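Quarterly Workplace Safety Inspection – Checklist and Comments
Nurnen Building, Second Floor, Harries Wing
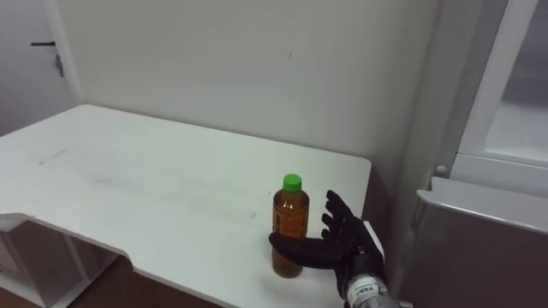
General information
Date of inspection: May 22, 2018
Inspector: Thomas Santoro
Accompanied by: Igor Hubáček, floor safety representative
Report number: 1327
Previous report: 1224 (March)
Areas covered: break room, open office, copy room, corridor, east and west stairwells, storage room 123

Ratings: S = satisfactory; A = action required; N/A = not applicable. A comment must be entered for every item rated A. Comments on items rated S are optional.

Section 1. Exits and escape routes

1.1 Exit doors open fully and without a key – S
1.2 Exit signs lit and visible from all workstations – A
Comment: The sign over the west stairwell door is lit, but the new partition hides it from the four desks nearest the copy room. Facilities to install a second sign on the corridor side.
1.3 Corridors clear to their full width – A
Comment: Flattened cartons were stacked against the wall outside the copy room. The same condition was recorded in report 1224. The cartons were removed during the inspection. The department head is asked to confirm in writing who takes cardboard down to the loading area, and on which days.
1.4 Stair treads and handrails in good repair – S
Comment: The loose rail bracket on the east stairs, noted in March, has been replaced.
1.5 Floor plan posted and current – A
Comment: The posted plan does not show the partition.

Section 2. Fire equipment

2.1 Extinguishers mounted, sealed and in date – S
2.2 Access to extinguishers not blocked – S
2.3 Alarm pull stations visible and labeled – S
2.4 Fire doors close and latch without help – A
Comment: The door to storage room 123 closes but does not latch unless pushed. The closer was adjusted on the spot with little improvement. Work order to be placed with Plesel, the maintenance contractor.
2.5 Sprinkler heads free of paint and stored items – S
Comment: The top shelf in storage room 123 is close to the permitted limit. Staff were reminded of the rule.

Section 3. Electrical

3.1 Cords and plugs undamaged – A
Comment: The desk fan at the reception point has a split in the cord near the plug. It was tagged and taken out of use. It must not be repaired with tape.
3.2 No extension cords used as permanent wiring – S
3.3 Power strips not connected to one another – A
Comment: Two strips were found connected in series under the shared desk by the window. Separated during the inspection. An additional wall outlet has been requested.
3.4 Electrical panel accessible and labeled – S
3.5 Personal heaters – N/A
Comment: None found. This item will be rated again in the fall.

Section 4. Break room

4.1 Floor clean, dry and free of trip hazards – S
4.2 Tables stable, edges sound – S
Comment: Light scuffs on a white tabletop are a matter of appearance and are not rated.
4.3 Food and drink in suitable, closed containers – S
4.4 Refrigerator clean and at proper temperature – A
Comment: The thermometer inside the door is broken and no reading could be taken. Replacement to be supplied by the office manager. The weekly cleaning sheet has not been signed for the last two weeks.
4.5 Hot water dispenser carries a burn warning – S
4.6 Waste emptied daily – S

Section 5. First aid and emergency information

5.1 First aid kit complete – A
Comment: Burn dressings and small gloves are missing. Eye wash is in date.
5.2 Names of first aiders posted – A
Comment: One person listed has transferred to the Clunditz office. A replacement must be named and the notice reprinted.
5.3 Emergency telephone numbers posted – S
5.4 Assembly point known to staff – S
Comment: Five employees were asked at random. All gave the correct location.

Section 6. Storage and manual handling

6.1 Shelving fixed to wall – S
6.2 Heavy items stored between knee and shoulder height – A
Comment: Paper boxes are kept on an upper shelf in the copy room. Move to the bottom two shelves.
6.3 Step stool available and in good condition – S
6.4 Shelf load limits posted – S
Comment: The posted limit is 75 pounds per shelf in storage room 123.

Follow-up

Items 1.3, 2.4 and 3.1 are to be treated as priority. All other items rated A are to be closed before the next quarterly inspection. The department head is to return a signed copy of this report to the inspector, with the name of the person responsible entered beside each open item. Items that cannot be closed on time – for example, where parts are on order – must be reported to Mr. Santoro before the deadline.

Mr. Hubáček will check item 1.3 weekly and keep a written record in the floor safety binder.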